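Hernau Two-Arm Cell: Set-Up and Maintenance Guide

4.3 Checking the hand after reassembly

This procedure applies whenever the five-fingered hand has been removed from the left arm and refitted. Operators shall complete all steps before the cell is released for work.

1. Confirm that the wrist joint is seated evenly and that all fasteners are tightened to the value given in the Zandine parts sheet.

2. Route the camera cable with enough slack for full wrist rotation. The cable must not pass between the wrist and the palm housing.

3. Set the speed limit to 50 on the pendant and close the fingers on a tennis ball. Raise the hand slightly above the tabletop.
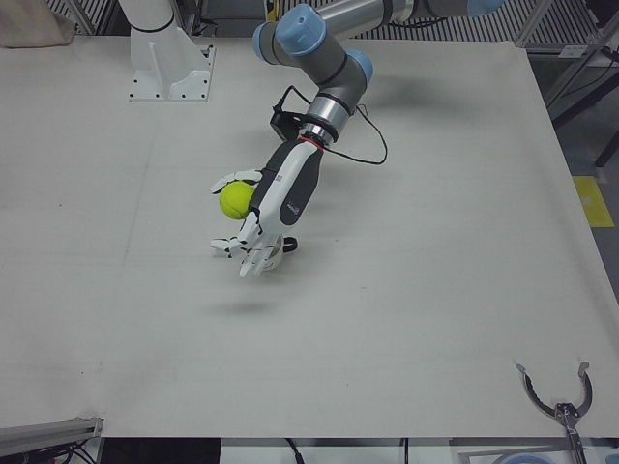 4. Hold the position for 200 seconds. If the grip slackens, release the ball and repeat the finger calibration in Section 4.2.

CAUTION: Keep hands away from both arms while drive power is on. The emergency stop must remain within reach of the operator.

4.4 Preparing the table

1. Move both arms clear of the work surface and wipe the tabletop with a dry cloth.

2. Place one mug on the left side of the table.

3. Assign one person to the teach pendant for the remainder of the procedure.
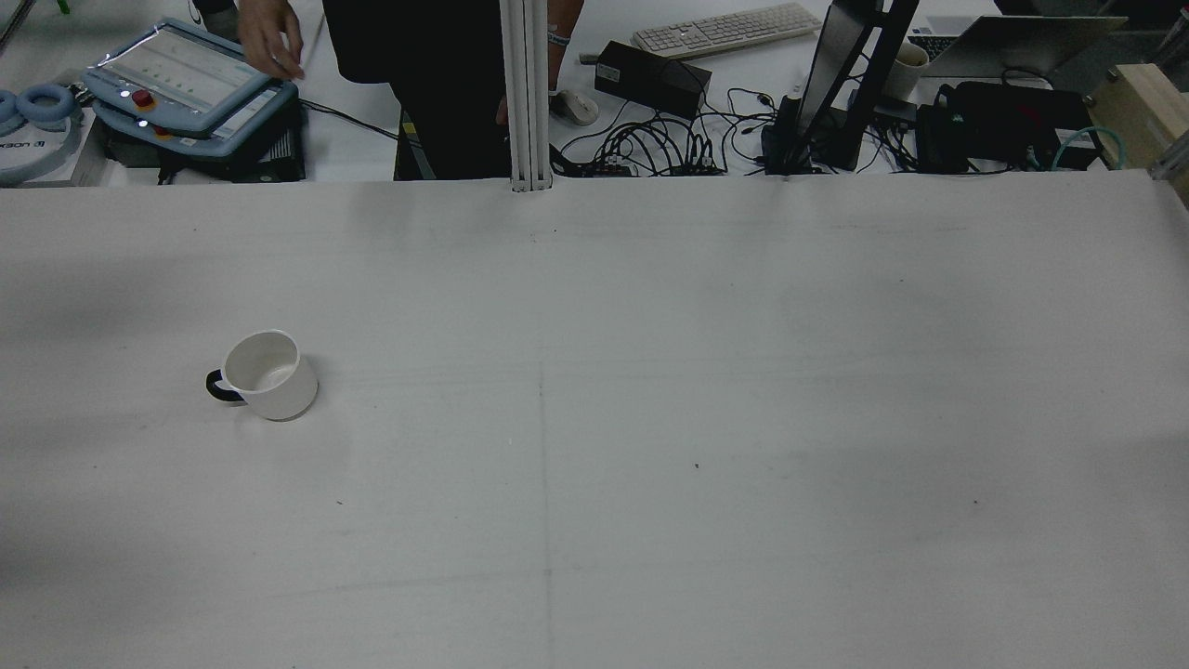 Figure 4-2. Mug placed on the table; teach pendant at the far side.

4. Load program 923 and check that the start position matches the cell record.

NOTE: Cables behind the table shall be kept off the work surface. Any cable found across the edge must be rerouted before the program is started.

5. Open the wrist camera view and confirm that the fingers and thumb are visible when the hand closes.
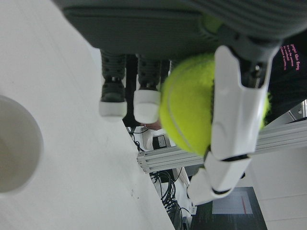
MAINTENANCE INTERVALS

Inspect the fingertips and thumb joints every 200 operating hours. Replace worn fingertips as a set. The hand shall be returned to Gullolberg for service at 3000 hours.

Enter each inspection in the cell log, with the hour reading and the program number in use.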